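Grip faults on the desk-tidying cell: what failed and what we changed
Speaker notes, Zerkville workshop, May 25, 2020

Slide 1. Title

Thank them for joining. Say at the start that questions are fine during the talk, except in the force section, where the slides follow on from each other and I lose my place.

The talk covers one fault on one arm. It has no general results in it. If people came for the learning work on the Ziter side, that is the afternoon session.

Slide 2. The task

The arm tidies a desk. Pens and highlighters go into a mesh pen holder, one at a time. Other things stay on the desk and must not be touched: books, laptop, mouse, ornaments. We picked ordinary office objects and an ordinary glossy table. The gloss matters later on.

Say the cycle in full: look, choose an object, move above it, descend, close, lift, carry over the holder, open, return.

Slide 3. What went wrong

In September the arm began to drop highlighters on the carry. On first showing everyone took it for a weak grip. The fingers closed, the lift was fine, and the pen left the fingers somewhere between the lift and the holder.

Then we had the event that stopped work. The arm lost a highlighter, did not register the loss, carried nothing to the holder, opened, and came back for the next one. The dropped pen was lying across the path. The fingers came down on it, pinned it to the table and kept pushing. The protective stop did not trip until the arm had bent a finger mount. No one was hurt. A person's hand could have been where the pen was, so we filed it as a safety matter and did not restart that day.

Pause here. People usually ask why the stop was late. Tell them it is slide 7.

Slide 4. The workspace

Leave this one up for a while. Point out the holder first, then the gripper on the right. The fixed objects at the back are the ones the planner has to keep clear of.

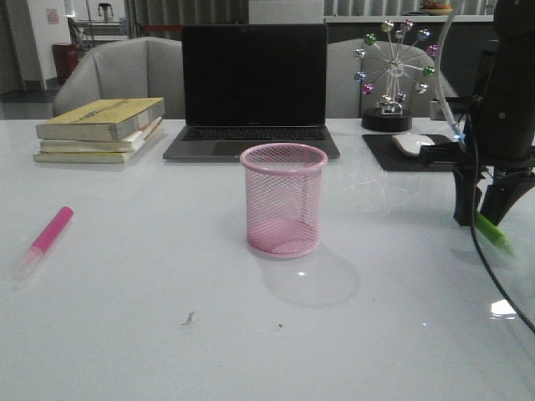 Desk cell with the pen holder in the middle and the gripper at right, green highlighter at the fingers.

Things to say while it is up:

The table is glossy white and the gripper reflects in it. Our depth readings were poor on this surface, worst near the bright patches. A pale barrel on a white table is hard for the same reason. Compare the pink cap, which stands out well, with the other end of the same pen, which hardly does.

The holder is mesh. You can see through the wall to the far side, and so can the depth sensor, some of the time. We had the rim height wrong by 5 mm for most of the summer and it did no harm, which hid the larger problem.

Point at the thick black cable coming from behind the gripper and down the right side of the table. Ask them to remember it.

Slide 5. First wrong answer: grip force

We raised the closing force. Drops went down for a morning and came back. We raised it again, and the barrels began to turn in the fingers as they closed, so pens were held at an angle. A tilted pen catches the rim of the holder on the way in. We put the force back where it was.

If asked: yes, we should have logged the finger position before changing anything. We did not.

Slide 6. Second answer: the cable

The gripper cable was too short for the far left of the table. On a long carry it went tight and pulled on the wrist connector. The connector did not come out. It lost contact for a moment, the gripper controller reset, and on reset the fingers relax. When the contact came back the controller reported its last stored state, and the last stored state was "closed, object held".

Read that last sentence out twice. It is the fault.

So the arm had no idea it had dropped anything. The drop and the false report had the same cause. Adding force could not have helped with either of them.

We found it by moving the arm by hand through the carry with the power on and watching the status light on the controller. It took two people, one to move and one to watch. Two days had gone on software before we tried it.

Slide 7. Why the stop was late

Force limits on the descent had been loosened during set-up, when the table height was not yet measured and the arm kept stopping on contact. The loose values were meant for set-up only. They were saved in the Foltent profile with everything else and loaded at every start from then on.

There was no check that compared the loaded limits with the agreed ones. The paper form said the limits were correct. The form had been filled in from the form before it.

Keep this plain. Do not soften it, it was our mistake and people will want to know how it got through.

Slide 8. What we changed

Longer cable, with a clamp at the wrist so that any pull goes into the clamp.

After any reset the gripper reports "unknown". The arm must stop and wait for a person on "unknown".

Finger gap is read at the end of the lift and again above the holder. If the gap has changed, the carry is treated as a drop.

After a drop the arm looks at the table again before it descends anywhere.

Descent limits are read back from the controller at start-up and compared with a locked file. A mismatch means no motion.

Set-up values now have their own profile and it expires overnight.

Slide 9. Still open

The finger gap check is poor on thin pens. A thin pen and an empty grip read nearly the same. We have been trying a softer pad from Zamora, and it helps a little, but it wears.

The new look at the table after a drop still depends on the camera, and the camera still has trouble with pale objects on this surface. A matt mat would fix that. The project wants the bare table kept, so it is with them.

We have not tested the cable clamp over a long run. Do not let anyone go away thinking that it is proven.

Slide 10. Questions

Likely ones:

Did you report it to the arm supplier? Yes. The arm behaved as set.

Why not fence it off? We did, for the repair period. The normal work needs people to reset the desk between runs, so they now do that with the arm in protective stop and the key out.

Would a better gripper have avoided this? It might have reset less easily. It would have come down just as hard.

If there is time, go back to slide 6 and take the status message through line by line. Spare copies of the start-up check are by the door.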